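Search this site Search

Kitchen Surfaces and Fittings, Unit 5: Natural Stone
Divya Nambiar – July

Marble is a metamorphic rock, formed when limestone recrystallizes under heat and pressure. The veins come from clay, iron oxides or other minerals in the original stone.

Key points

1. Acids etch it. Lemon juice and vinegar react with the calcite and leave a dull spot. Sealer slows staining but does not stop etching.

2. Weight. A 3 cm slab runs some 170 pounds per linear yard at the widths Allari supplies – check cabinet support before ordering.

3. Color. Dark brown and gray marbles with pale veining hide coffee marks better than white ones. Etching still shows on a polished finish.

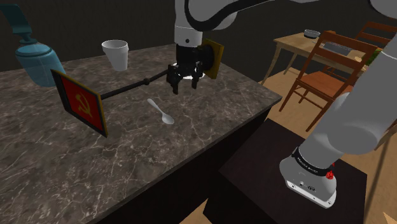 4. Seams. Place them away from the sink. Match the veins on a dry layout first.

Reading: Iyengar, course packet, pages 135 to 143. Bring your Zaugg sample card to the lab.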